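Search this journal Search Advanced

3.2 Sorting of Discarded Wrapping Paper

The survey covered paper waste from bakeries and small grocers in the Tirkomo district. Most of this waste is uncoated brown or tan wrapping paper, used once and thrown away the same day. Earlier work in the district grouped all such paper with mixed office waste, and the recovery rates reported there are difficult to compare with ours.

Collection took place in March at 11 shops. Each shop received sacks marked with a shop code and was asked to keep food scraps out of them. Sacks were brought to the Stalelico sorting hall every morning and opened within 4 hours of arrival. Over the collection period 1605 pieces were logged. Pieces smaller than a playing card were weighed together and left out of the log.

Staff placed each piece in one of three classes. Flat sheets had no fold other than those made when goods were wrapped. Folded sheets had been closed up by hand but could be opened in a single motion. Crumpled sheets had been pressed into a ball and held that shape without support. The third class gave the most trouble in earlier trials, as grease marks on the inner surfaces stay hidden until the paper is opened. Two staff members classed every piece separately, and a third settled any difference between them. Figure 4 shows a crumpled piece of tan paper on a white table. 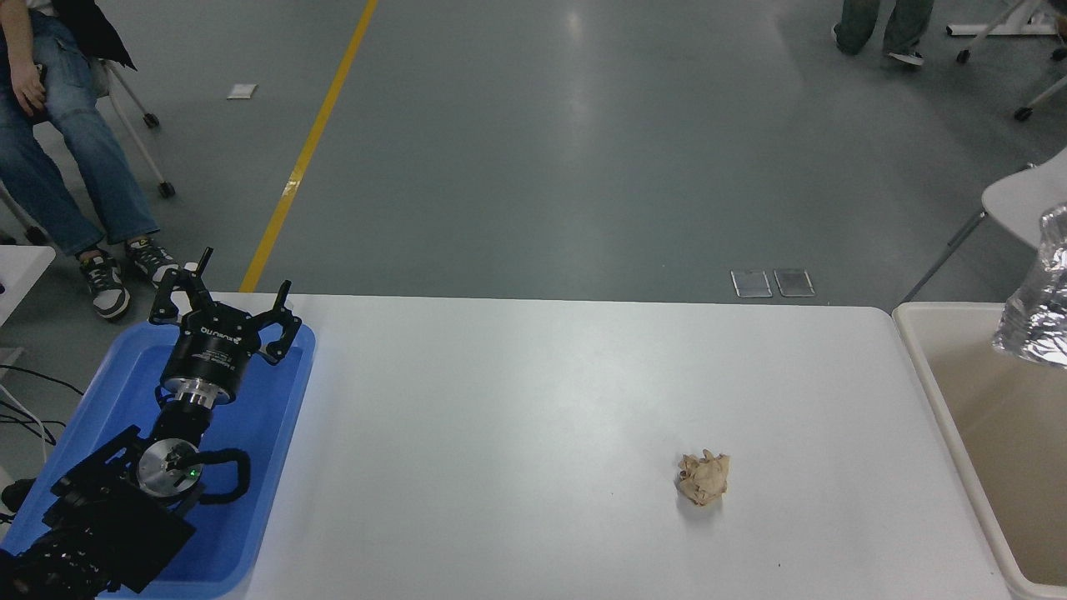
Figure 4. Crumpled paper, roughly fist-sized.

3.3 Moisture and Grease Content

Samples were opened by hand, cut into strips, and dried in an oven until two weighings in a row agreed. Moisture was taken as the loss in weight divided by the weight at the start. Grease was measured on separate strips using the solvent method set out in the Wuvonness protocol, with 8 strips per class in each run. Strips with visible ink were set aside and are treated in Section 5. Pulping trials were then carried out at the Tokarz mill under its normal operating settings, and the results are given by class in Table 2.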